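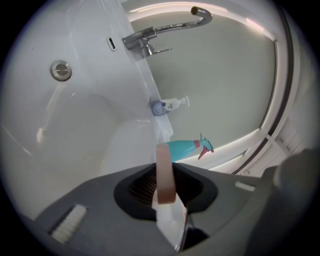
Why train a policy on hand-held gripper recordings when the robot itself could be driven by an operator?
Cost and speed are the main reasons. A person with a hand-held gripper can work in any bathroom or kitchen, and no arm has to be shipped there.

Kollow course notes, unit 13: Learning from hand-held demonstrations

The Dremden set has 2,804 recorded demonstrations. After filtering, 1,228 were kept for training. Most of the rejected ones failed at pose tracking: glossy white surfaces give the tracker few points to hold on to. Putting a printed marker near the work area helps, but only while the marker is in view.

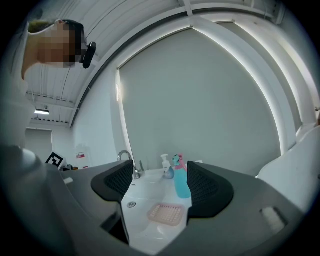
A wide-angle lens makes this less of a problem, and it also keeps both the fingers and the target object in view during the approach. The price is strong bending of straight lines near the rim. The Koivisto baseline feeds the bent picture to the network as is.

Testing used 104 trials on objects left out of training. Report grasp and placement separately. A single success rate hides which step failed.

Reading for next time: the Ivness report, sections on latency and action matching.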